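Why I Would Still Drill Into the Dark

By Oldřich Ondrejka
October
5 min read

Every few years somebody asks me why public money should pay for a hole in the ice. I am a retired teacher of geography, I never drilled anything deeper than a garden post, and still people ask me, because I write often in this column about cold places. My answer has changed with time, and I want to put it down with some care.

The question came back this autumn with the plan for Lake Halilović. For readers who did not follow it: the lake lies under 500 meters of glacier ice, and the team from the Arnach station wants to reach it with hot water, take samples for 13 hours, and leave. The hole will freeze again behind them. The cost is large, the weather window is short, and the result may be a few bottles of cloudy water.

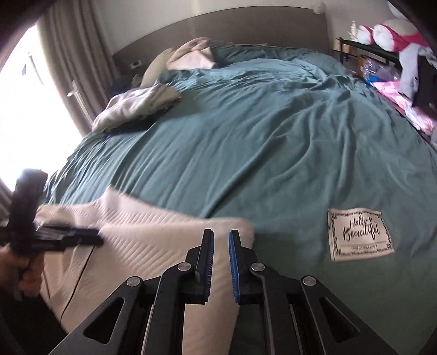

A gripper with blue ridged pads.

The first argument against the plan is contamination. I take this one seriously. A lake which was closed for a very long time can be opened for the first time only once. If we bring our own bacteria down with the hose, we will later find them and be very proud of ourselves. The Arnach people say they will filter and heat the water and wash the hose with peroxide on its way down. I believe they mean it. But I would like that the blank samples, the ones that should contain nothing, are published on the same day as the interesting ones. In the earlier work at Mondine they came out 8 months later, in an appendix, and by that time the newspapers had already found life three times.

The second argument is that we know enough. Microbes live in salt, in acid, in hot springs, in the cooling water of power plants. One more lake will add one more line to a table. Here I disagree. A list of places where life can stay is not the same as an understanding of how it stays there. What do these cells eat, when no light comes down? How slowly can a cell live before we should call it dead? I have read the Mondine report twice, and its best page is the one where the authors admit that they cannot tell resting cells from dying ones.

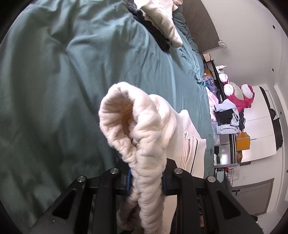 Cream fleece, gathered between the jaws.

The third argument is about the moons. It is always said that such a lake is a rehearsal for the oceans under the ice of Europa or Enceladus. I think scientists should use this sentence less. It brings money, I understand, but it also makes the lake look like a poor copy of something better. The ice there is kilometers thick, the chemistry is only partly known, and no one will stand on the surface with a hose. If the lake is worth studying, it is worth studying as a lake.

My former colleague in Dakcombe, with whom I argue by letter, finds me too romantic in this. He writes that without the moons there would be no budget, and that a small exaggeration never killed a good experiment. Maybe he is right about the budget. About the exaggeration I am less sure. When the public is promised neighbors in space and receives a graph of sulfate, it remembers the disappointment longer than the graph.
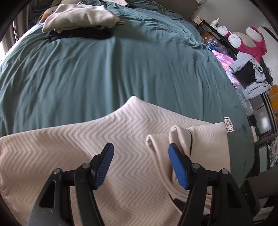 Quilted blanket with a zigzag stitch, one corner folded back.

So what do I propose? Let them drill, one time, at one place. Let the samples be divided between at least two laboratories which do not share a director. And let the second hole wait until the first results are read and attacked by people who were not on the ice. The lake can wait for this. It is we who are in a hurry, with our grants of three years and our conferences every summer.

I will probably be asked again next year. I hope that by then I can answer with some data from Halilović, even if it is only the sulfate.

Contact the editors | Copyright, all rights reserved | Back to top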